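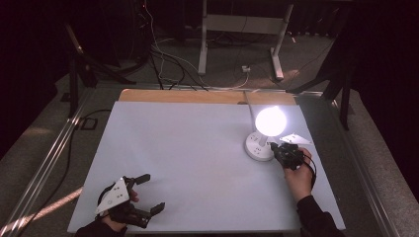

Evening Light and Reading Comfort in Shared Student Housing

Project report, second-year module in Home and Environment Studies

Introduction

Most students in our program read and write in the evening, and most of them do it in rooms they rent from someone else. They can't change the wiring, and the ceiling fixture is whatever the landlord put in. Our project looked at how students light the place where they work after dark, and whether small changes make reading more comfortable.

We chose Jillell House because three of our group live there and could get permission to go into the rooms. It is a converted office building with long, narrow bedrooms and one window at the end of each. The desks are fixed to the wall farthest from the window, so even in the afternoon they get little daylight.

Background

Our course reader separates general light, which fills a room, from task light, which falls on the work. A room can have plenty of the first and still be a poor place to read. The usual complaint is a ceiling light behind the reader, so that the head and shoulders throw a shadow over the page. The second complaint is glare, where a bright bulb sits in the line of sight and the eye keeps adjusting between the bulb and the paper.

We also read two older reports from this module. One dealt with window blinds and was not much use to us. The other, on kitchen lighting in the Sivora apartments, had a good method for recording answers and we borrowed its rating scale, which runs from 1 (very uncomfortable) to 5 (very comfortable).

Method

We put up a notice in the laundry room and on the house message board asking for residents who read on paper in the evening. Those who signed up read at their own desk on two evenings. On the first they used the ceiling light only. On the second they added a table lamp, which they could put wherever they liked. Each session lasted half an hour and began after sunset.

Everyone read the same text, a chapter of 1445 words from a travel book on the Beneš valley. It was printed in black on white paper in an ordinary type size. Afterward they filled out a form with the rating and three open questions: where the light came from, what bothered them, and what they would change.

We did not use a light meter. The department's meter was out for repair until the end of August, and the phone apps we tried gave different readings on different phones. This is the main weakness of the project.

Findings

Ratings were higher on the second evening for most readers. The comments were more useful than the ratings. On the first evening the most common remark was about shadow, as expected. Several people said they had moved to the bed during the session, where the light was better but their back hurt.

On the second evening the remarks were mostly about lamp position. Right-handed readers who put the lamp on the right complained of hand shadow when they took notes. Those who had it on the left did not mention it. Bare bulbs and globe bulbs with no shade got mixed comments. Some readers liked the soft, even light on the desk. Others said the bulb was too bright to have in front of them and pushed it back or put a book in the way.

Desk surface came up more than we had planned for. In the rooms on the Trirkell Street side the desks have a glossy finish, and people there wrote about reflections on the desktop. One reader laid a towel over the desk and gave the second evening a 5.

Two forms could not be used. One was left half empty and the other was filled out the next morning.

Discussion

Adding a lamp helped, but where it stood mattered as much as having one. Moving it to the other side of the desk costs nothing and can be done in any rented room. We think shading the bulb would help too, although we did not test shades separately.

The order of the evenings was the same for everyone. People may have rated the second one higher simply because they knew the chapter by then. A better design would give half the readers the lamp first and use a different chapter each time – we noticed this after the first week, when it was too late to change. The group was also small and all from one building.

We would like to repeat the project in winter with a working meter, and to include students who read on a screen. Several residents asked to take part and we had to turn them down for that reason.

Appendix A has the form. Appendix B has the floor plan with desk positions marked by room.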